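Review: the Trostow Bin-Picking Practice Guide, second edition

I've been running small robot cells for long enough to own a shelf of safety binders I never open, so I didn't expect to enjoy this one. I read it in two evenings and then went back with a pencil! It's a spiral-bound guide from Trostow, 227 pages, written for people who pick parts out of bins and want decent habits around the cell as well as a good grasp rate.

What it covers

The first half deals with the cell itself: risk assessment, reduced speed while you're teaching points, who holds the pendant and who stays outside the line. The second half is about testing, and it's the part I keep lending out. Khải Kim, the lead author, wants every trial logged the same way, with misses and double picks counted separately, and she asks for 500 picks before you quote any rate to a customer (1,000 if the parts are new to you).

I liked the chapter on layouts most. Her advice is to test with plain bars in a couple of lengths and colours, and to include the awkward poses: one propped up a side wall, one lying tight along the base of a wall, two touching end to side. Those are the ones that find out your approach angles.
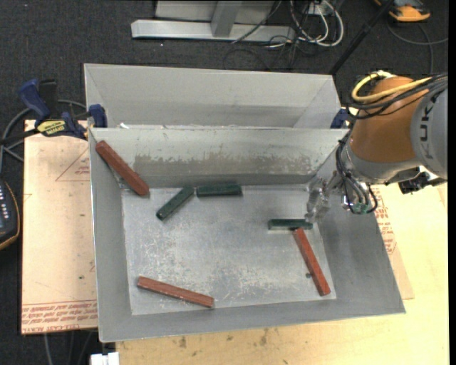
What I'd change

The housekeeping checklist is terrific for floors and benches (cable runs, clamps, offcuts, anything lying near the bin rim) but it gives hoses and cables on the arm itself only half a page. I'd happily trade the long history section for more on that. The index is thin too, and the log sheets are printed too close to the spine to photocopy properly. Hứa, who print it, tell me the sheets will be a separate pad from June.

How it compares

The Lestside handbook is cheaper and fine on guarding, but it treats the bin as an afterthought. Clondura's is very thorough, and hard going if you don't already know the vocabulary.

Who should buy it

Anyone setting up a first picking cell, and any shop where the rules live in one person's head. It doesn't replace the standards themselves, and it says so on page 2, with a good plain list of which ones to go and read next.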